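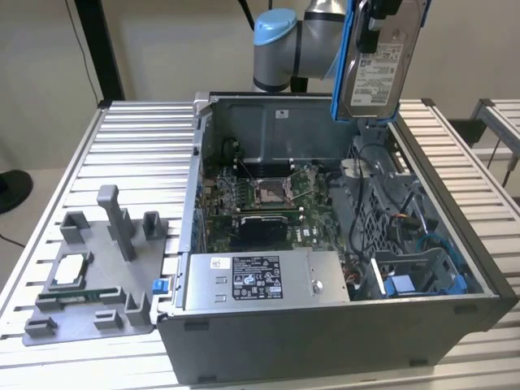
A hard drive in its blue caddy, held over the open Dell on the assembly bench.

Frequently Asked Questions: Recording Sessions at the Nesomley Bench

Welcome, and thank you for giving your time to this! These are the things people ask most in their first week with us, and a few that Lụa Phan gets asked in the hallway so often that she wanted them written down. Read as much or as little as you like before your first session.

What are we trying to collect?

Examples of computer assembly, done by a person guiding the arm, which the learning system then studies. We call each example an episode. One episode covers one job from start to finish, such as putting a drive into its bay or a memory module into its slot. The goal for the Mimton set is 3000 episodes, and as of May we had 1362 that passed review, so there is still plenty for everyone to do.

Do I need to know how to build a computer?

It helps, but no. If you have never opened a desktop before, you'll spend your first afternoon doing every job by hand, with the arm parked, until the parts feel familiar. People who have built a lot of machines sometimes have a harder time at the start, as they are used to feeling a part click into place through their fingers and now have to go by what they see and by the small push-back in the controls. It does come, so please be patient with yourself.

Where do the parts go before I start?

On the gray printed fixture to the left of the computer. The processor sits in its recessed pocket with the silver side up, and the memory module goes flat in the slotted holder just below it. Please don't tidy them into the same exact spot to the hair every time. A little natural variation is good for the system, and the fixture keeps things close enough that you can't go far wrong.

Why is the computer lying on its side?

With the side panel off and the inside facing up, the arm can come in from the top and you can see the socket, the memory slots and the drive cage all from one place. We did try it standing up for a while. Reaching in sideways meant a great many bumped cables and not many usable episodes.

What about that bundle of black cables near the drive cage?

Leave it as you find it unless it is lying right across the bay. We get asked if it should be tied back, and we've gone back and forth on this, but real computers have cables in them and the system has to get used to them sooner or later. If the arm does catch one, stop, back out the way you came, and mark the episode as a snag.

How long should an episode be?

As long as it takes you at a calm pace. Most drive jobs come in under 20 seconds once you've had some practice, and the processor takes longer for everybody. We would much sooner have a slow, steady episode than a quick one with a lot of darting about, because the system copies the darting too!

I made a mistake halfway through. Should I throw the episode away?

Usually not. If you missed the bay, pulled back, lined up again and got it in, keep it and pick "recovered" from the list on the Movex screen. Those are some of the most useful episodes we have. Throw it away only if you dropped a part, touched something with your own hand during recording, or got a phone call and wandered off in the middle (it happens to all of us).

Is there anything I should be especially careful with?

The open processor socket. The gold pins in there bend very easily and a bent one means the whole board comes out. Keep the arm well above the socket when you're carrying a drive across, and never set anything down on it, not even for a second. The green memory modules should be handled by their edges when you put them back on the fixture. Wear the wrist strap, please.

How many episodes do I do in one sitting?

We ask for 18, and then a proper break away from the bench. You can do a second round after that if you feel fresh. Tired episodes have a certain look to them, and the reviewers can pick them out quite quickly.

Who looks at my episodes?

Two reviewers from the Đinh group watch each one and either pass it or send it back with a note. The notes are meant kindly. If you get one you don't follow, write back and ask, or bring it to Lụa and watch the recording together with her.

Can I see what the system does with my work?

Yes, and we hope you will. New versions are tried out on the same bench once enough fresh episodes are in, usually after 4 p.m. when the recording is finished for the day. Come and sit in. Ask at the front desk for the next one, and bring a sweater, as that room is kept on the cool side.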